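Teaching by hand draws a crowd at Trevport

The quietest room at the Clusance workshop in Trevport has become the one everybody wants to book. It's where people sit down with a pair of robot arms and show them, move by move, how to sort wrapped snacks and treats into coloured bins.

The project is called Markura, and it started in December with a simple idea: if you can do a chore yourself, you should be able to show a machine how it goes, without writing a line of code. The person doing the teaching moves a set of handles, the arms on the table copy every motion, and the whole run is saved so a learning program can study it later.

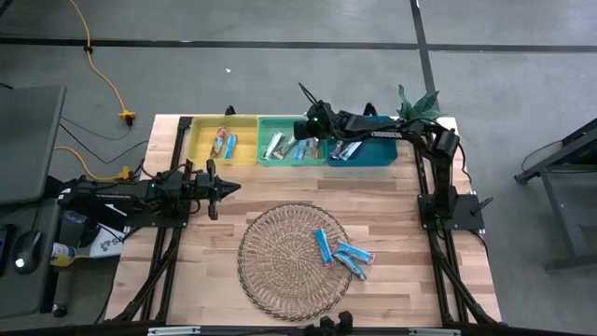
Vasylyna Vakulenko runs the sessions and she is plainly delighted with how they're going. "You feel it in your wrists after five minutes," she said. "You stop thinking about the handles and you start thinking about the packet. That's when the good runs come!"

The group has now saved 964 runs, recorded by 31 people, and the target is 3097 before the program gets its first full round of training. New teachers begin with one arm and a single packet, then move up to using both arms together. Vakulenko asks them to go slowly and keep their movements smooth, and if they fumble a pickup they're told to carry on and try again. Those runs get kept too, as the program needs to learn how to recover from a miss (and there are plenty of misses on a first afternoon).

Crinkly wrappers are a lovely problem for a robot. They slide and they bend, and a packet lying half over the rim of a woven mat has to be picked up quite differently from one lying flat on the wood. Zoltán Lakatos, who looks after the software, says the small cameras mounted close to the grippers make a huge difference, giving the program a near view of the fingers and whatever they're reaching for.

"From across the table you'd swear you were lined up," Lakatos said. "Then you check the wrist view and you're a finger's width off."
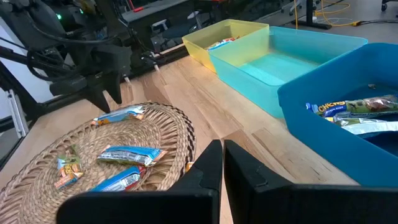 More teachers wanted

Clusance has 38 places open in its next group, and no background in robotics is needed. Sessions run from 4 p.m. in the Sárközi room, with a short practice before any recording begins. People who've already had a turn are welcome to come back, and Vakulenko would especially like to hear from left-handed teachers. Names can be left at the front desk.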